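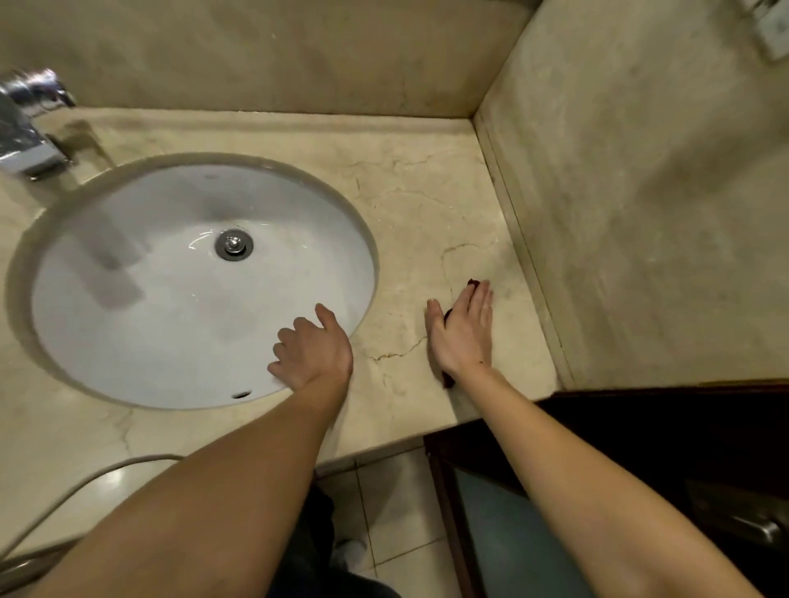

A casa de banho era a quinta divisão do dia e Shobha Panicker já tinha limpado o lavatório tantas vezes que deixara de reparar se estava sujo.

- Outra vez - disse Uldis Lepik do corredor. - Mais devagar com a direita.

Ela respirou fundo, baixou a cabeça para que a câmara apanhasse as duas mãos e recomeçou. Passar o pano na pedra, da parede para a frente. Contornar a bacia. Parar. Pousar o pano. Cada gravação durava pouco mais de um minuto e a Skevau pagava por gravação aceite. As recusadas voltavam na segunda lista, com um código ao lado: mão tapada, cabeça alta, gesto interrompido.

Nesse mês de agosto o contrato pedia 2.000 exemplos de limpeza de superfícies. Na folha de Uldis estavam 1.372. Tinham passado por apartamentos de Barkport inteira, emprestados à hora, e Shobha conhecia-os pelas bancadas. Havia a de Ullari, com azulejo lascado, onde o pano prendia. Havia a do senhor Rajan, que ficava a ver da porta e corrigia a maneira como ela torcia a esponja.

- Para que é que querem tantos? - perguntara-lhe a mãe.

- Para a máquina aprender.

- E tu, quantas vezes precisaste de ver?

Shobha não soubera responder. Aprendera com uma tia, numa tarde, e a tia nem sequer estava a ensinar. Estava a falar de um casamento.

Fez mais três gravações. Na última parou a meio, com a mão esquerda na beira da bacia, e ficou assim uns segundos.

- O que foi? - perguntou Uldis.

- Nada. Estava a pensar se já tinha passado ali.

- Essa vai para trás. Gesto interrompido.

- Mas é o que as pessoas fazem. Param e pensam.

Uldis consultou o telefone, onde tinha as instruções da Skevau. Leu-as até ao fim, voltou atrás e leu de novo. Não diziam nada sobre pensar.

- Pergunto à Lakshmi - disse.

Lakshmi Venkataraman respondeu ao fim da tarde, quando já estavam na carrinha com as caixas. Queria ver a gravação. Meia hora depois escreveu outra vez: que a mandassem à parte, com uma etiqueta nova, «hesitação», e que se houvesse mais assim as guardassem também.

Uldis foi procurar nas recusadas. Encontrou 183 em que alguém parava sem razão aparente. Quase todas eram de Shobha.

- Pagam essas? - perguntou ela.

- Pagam metade.

Shobha ficou a olhar para as mãos, que cheiravam a detergente desde segunda-feira. Fez as contas de cabeça, devagar, e a meio perdeu-se e teve de recomeçar.

- Está bem - disse. - Amanhã a que horas?

- Às oito. É uma cozinha.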